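A Friday at the Plasden tableware open day

My cousin Firouzeh Babaei sent me the link in February. Plasden makes plates and bowls, and once in a year they open their building for the people who buy for cafés and guest houses. I keep a small guest house with eight rooms, so I wrote to them and got a place for Friday morning.

The building stands behind the bus station and it is not easy to find. The sign is small and the door is at the side, after the bicycles. I arrived at half past nine and I was already the last of our group. We were 22 visitors. Most of them had cafés, two had a school kitchen, and one couple was planning a wedding and wanted to see everything.

We were received by Bijan Bahrami, who has worked there since the firm had only one kiln. He spoke quite fast, but he repeated everything when somebody asked, and I was thankful for it. He gave us a paper with the programme. First came the clay room and the kilns, then the store, then coffee, and after coffee the part which I came for, the setting of tables.

In the clay room it was warm and rather loud. We could not go close to the presses, so we stood behind a yellow line and Mr Bahrami explained by showing with his hands. A bowl is pressed, trimmed at the edge, dried, fired, glazed and fired again. If the drying is made in a hurry, the rim bends a little, and then the bowls do not sit well in each other. He had two bent ones in his pocket of the apron, small sauce bowls, and he let us pass them from hand to hand. I could not see the fault until he put one on a flat plate and it rocked.

The kilns I could not understand completely. There was a question about the temperature and a long answer, and I did not write it down. I only wrote that one firing takes 200 of the larger bowls when they are well placed, and that the placing is done by the same two persons every time.

In the store each of us received a card with the price list. It is a bit high for me, but they sell also second choice with little marks in the glaze, and for breakfast tables this would be good enough. You have to collect the second choice yourself and you must take the box as it is, without choosing.

Coffee was at eleven in a corridor with big windows. There were date biscuits, very good. I spoke with Gholamreza Ansari, who has a café near the river and has used Plasden bowls for soup for some years. He told me that his staff stack them too high and this is how he loses them, more than by dropping. At his place the limit is now written on the shelf.

After coffee we went upstairs to the table rooms. These are ordinary rooms with grey carpet on the floor, where the firm tries how its tableware looks when it is in use. The tables have a pale wood look, and the light lies quite strong on the top of them. Firouzeh Ghorbani leads this part. She used to work in hotels and you can notice it, she straightens each thing she passes.

She began with the bare table. Her opinion is that most people put the cloth or the mat first, then the plates, then everything else, and they finish with no place left for the guest's elbows. She prefers to start with the largest bowl, to put it down on one side and to leave it alone for a minute while you look at how much table remains.
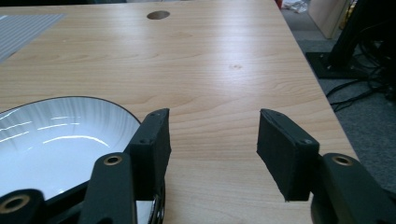

I tried it at home two days later and it is true that you decide differently. My breakfast table is 90 centimetres deep and I always believed it was too narrow for four persons. The large fruit bowl in the middle was taking all the space. Now I keep it at the end by the wall, and the bread basket can stand where it was.

Mrs Ghorbani talked for a long time about white. She says that white with a thin dark rim is easier to set than pure white, especially on a pale table, where a white plate without a line can look a little lost. The dark line shows where the dish ends. One lady from a café did not agree and said that rims remind her of a hospital. They discussed it in a friendly way and no one won. I am on the side of the rim, but I understood what the lady meant.

The inside of the bowls was more interesting for me. There are fine ridges which go from the middle to the outside like the lines of a fan. I asked if food stays in them after washing. Mrs Ghorbani answered that in a machine they come out clean, and that with dried egg or porridge they want a soft brush and some minutes in warm water. I was glad she answered so openly. I serve a lot of porridge.

Then she spoke about the mats. They do not weave them there, they buy them from a partner called Grallent. The grey one with thin pale stripes was liked by almost everybody in the group. Her advice is to let the stripes run along the length of the table when it is used as a runner, and to put the serving dishes next to it, on the table itself, in a low stack. Guests take from the top. A stack on a soft textile can slip when somebody pulls the corner, and she has seen this happen at a hotel buffet.

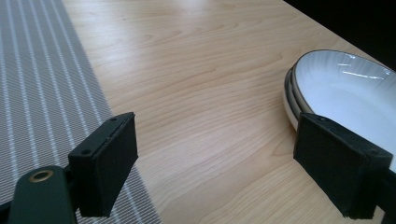
We were then allowed to set a table in pairs. I was together with Babak Rashti, a young man who will open a breakfast place with his sister. He wanted to put much more on the table than I did. We made it in his way first and afterwards removed things one by one, and we stopped when both of us could live with it. Mrs Ghorbani looked at our table and moved one spoon.

Some practical points for those who wish to go:

The visit is free but you must write before, and they ask for the name of your business.
It lasts from half past nine until one o'clock. You stand for most of the morning, so take comfortable shoes.
Bags stay in the cupboard downstairs. Photographs are permitted in the table rooms, not by the presses.
The stairs are steep and I did not see a lift. Ask them when you write, if this is important for you.
Second choice can be paid by card on the same day.

I bought one box of second choice and one grey mat. In the box were shallow bowls, and two of them have a small dark point in the glaze which my guests have not mentioned so far. The mat is a bit shorter than I need for the long table. I have written to Plasden to ask if Grallent makes it in another length, and I wait for their answer.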